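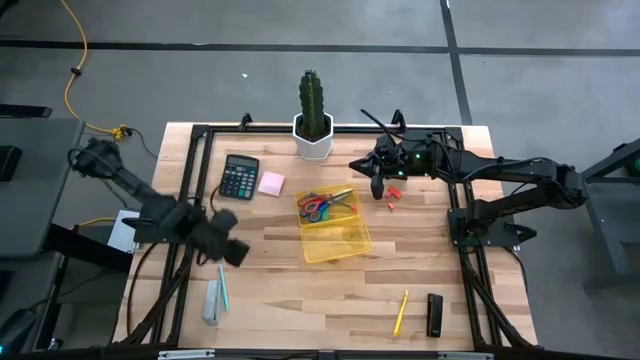
Shared desks at the Solberg office are now on the short supply list agreed in February. The list covers what may stay on the surface overnight; everything else goes back to the Skolell cabinet by the door. Scissors are stored in a shallow tray, and the transparent yellow one, with the red-handled and blue-handled pairs laid side by side and the blades facing the same way, is the arrangement to copy. Blades that point in different directions catch on each other when one pair is lifted out.

Staplers remain the main source of requests to the supply room. The gray and the black model are kept at opposite ends of the desk, and each goes back to its own end after use. Do not load more than one strip at a time. Standard office staples will go through 2 to 20 sheets of 80 g paper; thicker sets should be taken to the heavy-duty stapler in the Rirberg room. Refills come in boxes of 2,000 and are ordered on the usual form, item 47.

Pens are limited to two per desk. Test them on scrap paper before putting them back, and throw out any that skip. Sticky notes stay next to the calculator, where most of them get used – figures copied onto loose paper have a way of leaving with the paper.

Plants are allowed if the pot stands clear of documents and does not drain onto the wood. A cactus in a closed pot needs very little water in winter. Wipe up spills at once and leave the surface bare until it is dry.

Desks in the Sestum annex change over to the same list next month. Labels for the trays can be picked up at the front counter until noon on Sunday.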